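The Clondbridge choir that sings for its supper

2020-03-26

I first heard the Clondbridge community choir through a wall. I was at the dentist next door, mouth full of cotton, and somebody was belting out a sea shanty while I had a filling done. So when I finally got to sit down with the woman who started it, I told her so, and she laughed for ages.

"That was probably the altos," she said. "They don't have a quiet setting. I've given up asking!"

We talked over the phone, both of us with a cuppa, and I'd planned on half an hour. It went a lot longer than that. She grew up in a house where the radio was never off, and her mum sang in the kitchen and her dad sang in the ute (badly, she says, but with all the words). She didn't join a choir herself until her forties, and that first one asked her to leave.

"I couldn't read music, and they were doing Latin masses. They were very nice about it. They gave me a pot plant." 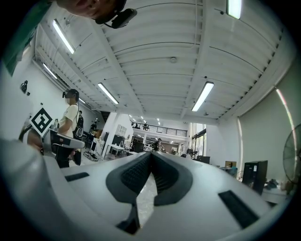 Starting from nothing

The pot plant is still going, by the way. It's on her windowsill and it's enormous. She went home with it, had a bit of a cry, and then put a card up in the bakery that said "Singing, no experience, bring a plate". Three people came to the first night, and one of those thought it was a dance class.

"She stayed, though. She's still with us. She does the harmonies now and she's better than me."

By the second September there were 70 on the list, and these days it's 80, though they don't all turn up at once. There's no audition and no sheet music. She teaches every part by ear, line by line, singing it and having them sing it back. I asked how she keeps four parts in her head and she said she records them on her phone while she's walking the dog, so if you listen closely to the practice tracks there's a fair bit of panting.

The plate of food has stayed too. Half the night is singing and the other half is supper, and she's very firm that supper counts as rehearsal.

"You can't blend with somebody you've never talked to. I really believe that. You hear it in the sound — people start leaning toward each other a bit. And we've got a bloke who makes a lemon slice you'd walk over glass for."

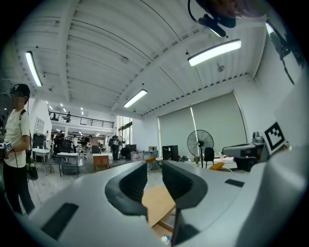
Between the pads, with the tabletop showing through.

I wanted to know about the songs, because the choir has a funny mix. There's gospel, there's a lot of folk, there's an eighties power ballad that she arranged for a dare and now can't get rid of. Their favourite is a rowing song that came from the Warraich fishing families, which a member learned from her grandmother and taught to everyone over 2 months. It has 3 verses and nobody could agree on the last one, so they sing both versions, one after the other.

"We had a proper argument about it. Raised voices! Over a boat song!"

And then there was the Hetent festival, their first time on a real stage. They'd driven up in a convoy and one car went to the wrong town, with every single bass in it. The rest of them went on anyway.

"I turned around and there was just this gap where the low notes should be. So I told the audience. I said, if you can sing low, come up here. And six of them did! Two of them joined the choir and they drive down for it every week."

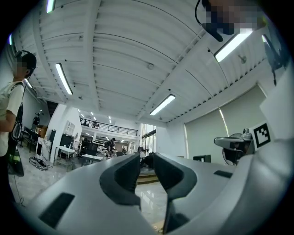

Looking up at the ceiling lights.

With everyone stuck at home for now, the choir has gone online, and she's honest about how that's going. You can't sing together over a video call because of the lag, so she has everyone on mute and sings to a grid of open mouths. She finds it a bit lonely. Still, people have kept coming, in their slippers, with their own plate of something, and afterwards they unmute for supper and all talk over the top of each other.

"The noise when they all come back on is awful," she told me. "I love it."

I asked what she'd say to anyone who reckons they can't sing. She gets that one a lot, and she says it's nearly always down to a teacher who told them to mouth the words when they were little. She asks them to hum along to the kettle. If you can find that note you can find the next one, and she'll help with the rest.

I tried it when I got off the phone. My kettle is a bit sharp, I think, but I got there on the second go. The practice tracks are up on the choir's Zurik page if you'd like a listen, and new people can join the calls any time. Bring a plate.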